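Week 4 handout: Reading a package before you buy it
Reading time: 4 min

Hi all. I promised last time I'd write up the part of the lecture I rushed through, so these are my notes with the mumbling taken out. Melquiades Barrera asked why we spend a whole week on packaging in a course about household budgets. Fair question! Packaging is where the price gets hard to see, and I lost plenty of money at the grocery store before I learned to slow down and look.

1. Unit price first

Ignore the big number on the shelf tag and find the little one, the price per ounce or per pound. If the store doesn't print it, divide. Say a bag of Werari crackers costs $2 and holds 4 ounces – that's 50 cents an ounce. Now say the big box is $4 and holds 12 ounces. You pay more at the register and a lot less per cracker, so long as you eat them all (I often don't, and the stale half goes in my trash with the savings).

2. Singles, multipacks and your own tubs

Snack-size bags are almost always the priciest way to buy a food by weight. Some people still come out ahead with them. Rūta Adomaitis told us her kids finish a small bag and stop, but a family bag is gone by dinner. What you want to know is the cost per snack eaten, and that means watching your own kitchen for a couple of weeks. If you do buy big and split it up at home, count the tubs as part of the cost the first time and then forget about them.
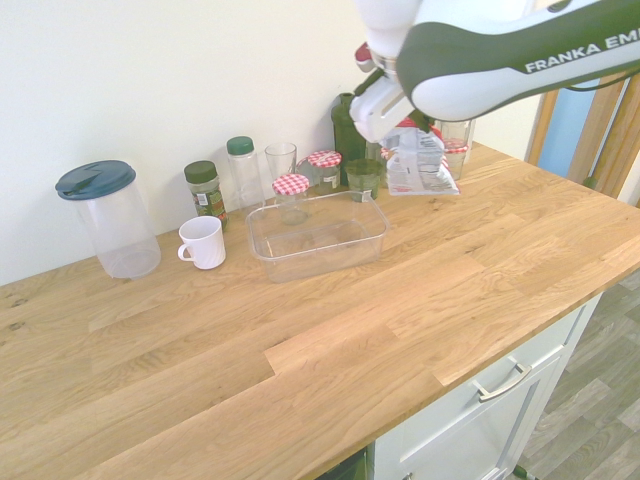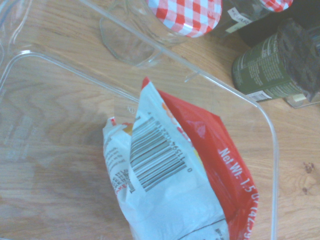 3. Net weight and the shrinking box

Net weight is the food without the wrapper. Write it down for three things you buy all the time and check again in April. My Angate coffee used to be a full half-pound, 226 grams, and then one day the can was the same height and the number wasn't. I only caught it since I had the old lid label stuck in my notebook.

4. For next time

Bring one receipt, any store. Circle the item you think was the worst deal and work out its unit price. Then read the Cho chapter on store brands, just the first half – the second half is mostly tables and we'll do those together.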